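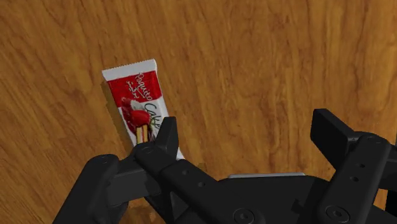 Simulation Before the First Shift

The Javilix code of practice for automated food handling, adopted by Umska in December, requires 54 simulated grasps for each new wrapper before a physical trial begins. Soft packages receive particular attention - a flow-wrapped cake may be marked by a finger that closes too near the seal. Operators must record the jaw opening and the approach angle for every attempt. At the Imdale plant, a review of 216 records led to a lower closing speed.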